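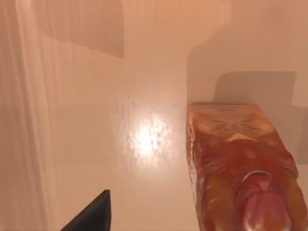 Tischszene in Nolleo, Nahansicht mit Greiferfinger und orangerotem Block

Prüfbericht: Simulationspaket Nolleo für die zweiarmige Tischmanipulation
Anbieter: Alitz
Prüfende Stelle: Fachstelle Automatisierung am Bildungszentrum Horar
Stand: 10.06.2024

Das Bildungszentrum Horar prüft Lehr- und Entwicklungssoftware vor der Beschaffung auf ihre Eignung für den Unterricht in der beruflichen Weiterbildung. Gegenstand des vorliegenden Berichts ist das Paket Nolleo, das der Anbieter Alitz als Jahreslizenz für Ausbildungsstätten vertreibt. Die Prüfung wurde im Mai von Hashini Miah und Leandro Urrutia durchgeführt; die fachliche Durchsicht lag bei Beverley Faulkner.

Lieferumfang und Einrichtung

Nolleo besteht aus der Simulationsumgebung, einer Objektbibliothek und einem Editor für Greifaufgaben. Die Installation auf den Schulungsrechnern des Hauses verlief ohne Eingriff des Herstellers. Die Lizenzverwaltung verlangt bei der ersten Anmeldung eine Netzverbindung, danach ist der Betrieb offline möglich. Für Standorte mit abgeschotteten Lehrnetzen ist dies vorab mit der IT-Abteilung abzustimmen. Das Handbuch liegt in deutscher und englischer Sprache vor, wobei die deutsche Fassung im Kapitel zur Kraftregelung mehrere nicht übersetzte Abschnitte enthält.

Der Editor legt Aufgaben als Folge von Teilschritten an. Im Prüfzeitraum wurden 29 Aufgaben angelegt und von den Teilnehmenden eines laufenden Lehrgangs bearbeitet. In 2 Fällen ließ sich eine gespeicherte Aufgabe nach dem Neustart nicht mehr öffnen. Der Kundendienst, vertreten durch Normand Lapointe, stellte eine Korrektur bereit, mit der der Fehler nicht mehr auftrat.

Darstellung

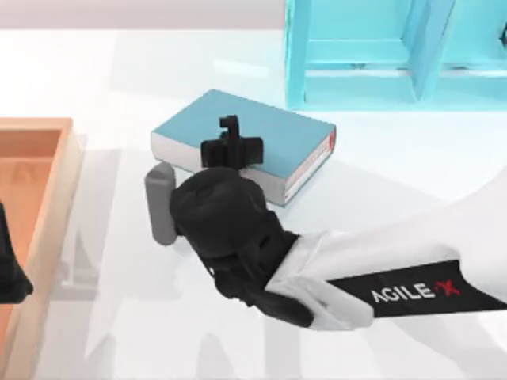
Die Bewertung der Darstellungsqualität richtet sich danach, ob Lernende die Lage von Arm, Greifer und Objekten zueinander ohne zusätzliche Hilfsmittel erfassen können. In der Übersicht ist dies überwiegend gegeben. Das blaue Buch hinter dem Greifer bleibt trotz der Überdeckung durch die Finger als Körper mit eindeutiger Ausrichtung erkennbar, und auch der Schriftzug AGILE-X auf dem schwarzen Band des Arms ist lesbar wiedergegeben. Ungünstiger ist das Verhältnis zwischen dem schwarzen Greifergehäuse und dem unmittelbar danebenstehenden grauen Zylinder. Ob zwischen beiden ein Abstand besteht, lässt sich aus dieser Blickrichtung schwer beurteilen. Für den Unterricht wird empfohlen, eine zweite Ansicht zuzuschalten.

In der Nahansicht fällt das Urteil zurückhaltender aus. Die orangerote Oberfläche des Blocks ist fleckig gezeichnet und lässt offen, um welches Material es sich handeln soll. Der helle Glanzpunkt auf der Tischfläche ist für Übungen zur Bildauswertung durchaus brauchbar, sollte sich für Einsteigergruppen aber abschwächen lassen. Die Beleuchtung kann derzeit nur über eine Konfigurationsdatei geändert werden.

Eignung für den Unterricht

Kasun Herath, Lehrgangsleiter am Standort Bepari, setzte das Paket ergänzend in einer Gruppe ohne Vorkenntnisse ein. Nach seinem Bericht fanden sich die Teilnehmenden im Editor rasch zurecht, benötigten bei der Abstimmung beider Arme jedoch fortlaufend Anleitung. Die mitgelieferten Übungsblätter setzen Kenntnisse in der Koordinatentransformation voraus, ohne dies auszuweisen. Eine Überarbeitung durch den Anbieter ist zugesagt, ein Termin wurde nicht genannt.

Bewertung

Die Fachstelle stuft Nolleo als bedingt geeignet für Einführungslehrgänge und als geeignet für Aufbaulehrgänge ein. Die Beschaffung wird unter der Auflage befürwortet, dass die Beleuchtungseinstellungen in die Bedienoberfläche übernommen und die fehlenden Übersetzungen nachgereicht werden. Die Lizenz sollte zunächst auf 2 Jahre befristet werden. Rückfragen zum Prüfverfahren sind schriftlich an die Fachstelle Automatisierung zu richten.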